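Tinted brow gel gone gritty, can I rescue it?

Posted by kiltelow_jas

Hi all, hoping one of you has been here before me. I've had the same Jasesum tinted brow gel since April and I love it — soft brown, doesn't go crispy, survives my commute. But this week it's turned gritty. I get tiny brown crumbs on my cheeks by lunchtime and the wand comes out with a sort of crust round the neck. It isn't empty, I'd say there's a good third left, and I'm too tight to bin it!

I've tried wiping the wand with a tissue and I've tried warming the tube in my hands. A girl at work swears by a drop of contact lens solution but I'm nervous of anything that goes near my eyes. Has anyone managed to loosen one up, or is it a lost cause?
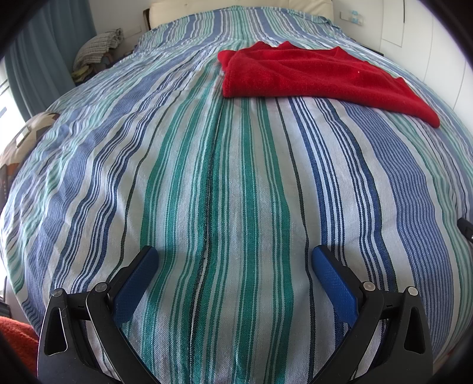
The other thing I wanted to ask about is the crumbs themselves, because they get everywhere. I do my face in the bedroom, and I'd like to stop them ending up ground into the bedding. A striped bedspread hides a fair bit, but anything fuzzy like a red knit is hopeless, the bits sit right down in it and smear when I pick at them. Is there a trick to getting dried brow gel out of wool-type things without rubbing it in?

NitinlowNights

Bin it, sorry. Mine did the same after 11 weeks and no amount of faffing brought it back. Wouldn't add lens solution or water, you're just putting new stuff into an old tube that's been in and out of the air every morning. Check the pot symbol on the back too, it'll tell you how many months you get once it's open.

Lagos_lashes

I agree about not adding anything, but before you chuck it have a look at the neck of the tube. There's a little plastic wiper in there and on mine that was where all the crust lived. I cleaned round it with a dry cotton bud and got another 2 weeks out of it. If the gel further down is gritty as well then yes, it's had its day. And don't pump the wand! I did that for years.

For the knit, leave the crumbs until they're bone dry, then lift them off with sticky tape — dab, don't drag. If there's a smear left, a bit of cool water and wool wash on a white cloth, pressed on and left a minute. Try the inside of a seam first as red can run. I put an old towel round my shoulders now and shake it out of the window.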